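**Call for participants: teaching home robots from short recordings**

The Kilitine group in Nendthorpe is looking for people to take part in a study about how robots can learn small household tasks. We need 60 participants. You do not need any experience with robots, and you do not need to know programming.

**What we study**

In our last study we collected over 3000 short recordings of people guiding a robot through simple tasks in furnished rooms. We trained one model on all of the recordings, and a second model only on those where the person had paused before touching the object. The second model had much less data, but it did better in rooms it had not seen before. We did not expect this result. Our colleague Hsin-yi Wu believes that the pause gives the robot a clear view of the object before the hand covers it. Hok-lam Chou thinks that people who pause are simply more careful in the whole movement. Both explanations are possible with the data we have, so we want to test them separately.

**What you will do**

You will come to our rooms on Tsao Street for one visit of 4 hours, with breaks. After a short training you will guide the robot with two hand controllers. The tasks are the kind of thing one does beside a bed or a sofa: to lift a telephone handset and put it back, to move a small object from one side of a table to the other, to straighten a cushion. Each task is repeated several times, and between the repetitions we change the position of the objects a little.

Half of the participants will be asked to pause before each contact. The other half will receive no instruction about this. We decide the group by lot and we can tell you which one you were in only after your visit is finished.

In the last part you will watch 5 recordings made by other participants and say at which moment you think the person decided where to grasp. Please do not prepare for this. We are interested in your first impression.

**Who can take part**

- You are 18 or older.
- You can use both hands without pain for a longer time.
- Your eyesight is normal, or normal with glasses or lenses.
- You can follow spoken instructions in English.

Left-handed people are very welcome, as we had too few of them last time. If you took part in the previous study, we can unfortunately not invite you again.

**Payment and data**

You receive 60 dollars for the visit, also if you decide to stop early. Travel inside Nendthorpe is paid back when you bring the ticket. We store the movement of the controllers, the view from the robot's camera and your answers. Your face and your voice are not recorded. You may ask us to delete your data until the analysis begins in January.

**How to apply**

Write to Sylvie Girard at the Kilitine office and mention your age, which hand you write with, and whether mornings or afternoons suit you better. Visits start at 9:00 or at 14:00, every weekday except Tuesday, when the rooms are used by our partners from Sivley. Questions about the method can be sent to Quang Hứa, who is responsible for the study. For questions about privacy, please contact Ans Michiels.

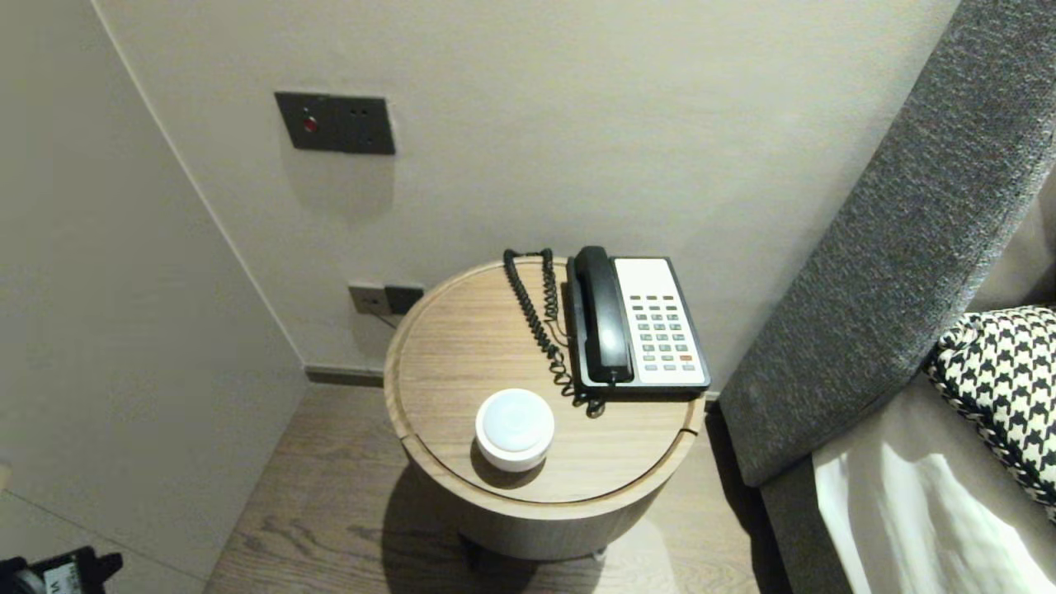
We answer every message, but it can take a few days. If all places are taken, we will ask if you want to stay on the list for the next round.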